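Robot cell budget

A robot cell budget is the list of everything you have to pay for before a robot arm does any useful work on a bench, plus everything you keep paying for afterward. People also call it a cell cost plan or (in my old shop) just "the sheet". I've put together a fair number of these for small electronics outfits, so this entry leans toward bench-size arms that handle circuit boards, cables and connectors. If you're buying a big palletizing arm, a lot of the headings still work but the proportions change.

Contents
Background
What goes on the sheet
The arm and the gripper
Cameras and cables
Fixtures and stands
Floor space and power
Labor and setup time
Running costs
Renting and sharing
Common mistakes
See also

Background

When I started out, most small shops bought an arm the way they bought an oven or a drill press. You picked a model, you got a quote, you signed. The trouble is that an arm by itself can't do much of anything! It has no hand, it doesn't know where the part is, and it needs something solid to stand on. At Drarus, the repair shop where I learned all this, our first quote covered the arm and the controller, and we spent the next 13 weeks buying everything else in dribs and drabs.

What goes on the sheet

My own sheet has 12 headings, and I fill in every one even if the number is zero. The big ones are the arm, the gripper, sensing, fixtures, the bench, safety, power and network, software, setup labor, training, spares and yearly upkeep. Some shops lump safety in with the bench. I keep it separate so it doesn't get trimmed by accident (risk assessment costs money too, and it can change the layout after you've paid for it).

The arm and the gripper

Reach and payload are what sellers talk about, and they do matter, but for board work I look at repeatability first and then at the payload left over once the gripper is bolted on. A heavy gripper with a camera and bracket eats into that number fast. Ask for the weight of the whole tool, with its cables, and put it on the sheet next to the price.

Fingers deserve a line of their own. The stock ones that come with a gripper are usually fine for blocks and boxes and pretty hopeless on thin wire, so plan on at least two extra pairs. Printed fingers are cheap and wear out quickly. Machined ones cost more and you'll cry less.

Cameras and cables

A wrist camera is often quoted as one item, but you're also paying for the bracket, the cable, the calibration target and somebody's afternoon.

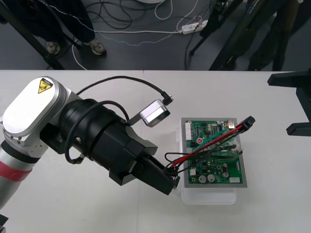

Cable handling is the heading I see underfunded most often, and I mean both kinds of cable, the ones the robot wears and the ones it picks up. For the first kind, think about slack and wear: a camera lead that arcs over the top of the arm, like the black one in the photo, has to be long enough for every pose without snagging on anything, and I budget for a spare of each. For the second kind, think about how floppy the part is. A harness of red and black wires gripped at one end will fan out however it likes on its way to a plug at the far corner of a board, and loose wires can end up draped over the edge. You pay for that in programming hours, or in a little comb or clip that holds the bundle together, and I'd price the clip first.

Fixtures and stands

A fixture holds the work still. For trials almost anything will do, and I've propped boards on tubs and boxes plenty of times. For production you want a proper nest with locating pins, one per board type, and that adds up if you run a lot of variety. Surby, a contract assembler I helped out one November, had 557 board types on the books. We budgeted fixtures for the handful that made up most of the volume and left the rest to hand work.

Stands, tripods and camera arms belong under this heading too. They wander off to other projects, so write down how many you own before you order more.

Floor space and power

Measure the bench, then measure where people will stand while they're teaching the robot, then leave room for the tripods. Count outlets as well. An arm, a controller, a computer, a monitor and a couple of lights will fill up a power strip in no time, and an electrician's visit is much easier to swallow when it was on the plan – put in a cable cover or overhead drop while you're at it.

Labor and setup time

I allow around 300 hours for a first cell that handles flexible parts, from unpacking to a shift I'd trust. A second cell of the same type takes far less. Shops that have never owned an arm should add training days for two people, in case one of them leaves.

Running costs

Gripper pads, fingers, cables, software renewals and a yearly service visit. Keep a log from the first day, even a messy one.

Renting and sharing

Lachance and Zema, two shops on the same street, split the cost of one arm on a wheeled base and swapped it every other month. Each paid for its own fixtures. They lost time re-teaching positions after every move, and a set of floor locators fixed most of it.

Common mistakes

Buying the arm before choosing the part. Testing with a stiff sample when the real part is soft. Leaving out shipping and import charges. Forgetting that the people who run the trial have other jobs, so their hours come out of somebody's schedule.

See also

Payback period
End-of-arm tooling
Wire harness assembly
Used robot market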